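Which recording of the Bekik concert should I buy first?

Disetti
I like progressive folk music since many years, but I discovered the band Bekik only in July. I see there are 2 live albums, one from the anniversary tour and one older, made in a small church. My budget is for one only. I listen mostly with headphones, and for me the singing is more important than long keyboard solos. Also, does the vinyl have the same songs as the CD? The shop page does not say it.

Fatov
Take the church one. It is 78 minutes on CD and the voices are very near and clear. The vinyl leaves out the last two songs, so I would choose the CD. On the anniversary album the audience is loud between the songs, and one keyboard solo goes on for 15 minutes. I enjoy it, but from what you write, you maybe will not. 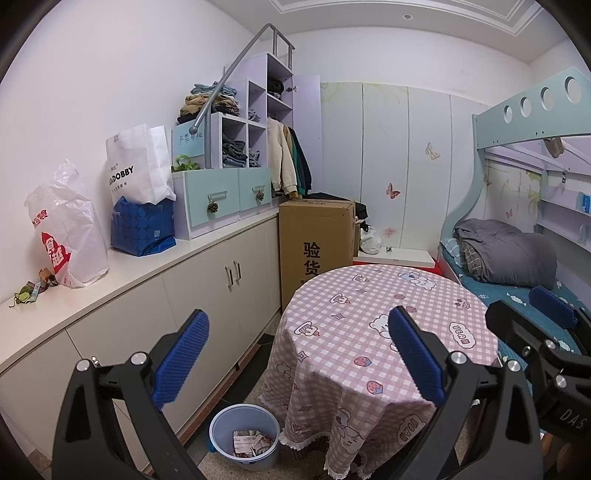

Lyon, Oct 8, 2018

I add something to my answer after listening to both again this evening. The church album has a small problem in the third song, where the bass becomes too strong on headphones. I turned the bass down a little and then it was fine. The booklet has all the lyrics, but the letters are very small. My copy is number 212 of 400, so please check if the shop still has it before you decide.

Sepúlveda
anniversary one, no contest. best drummer they ever had. get the church one later if you still have money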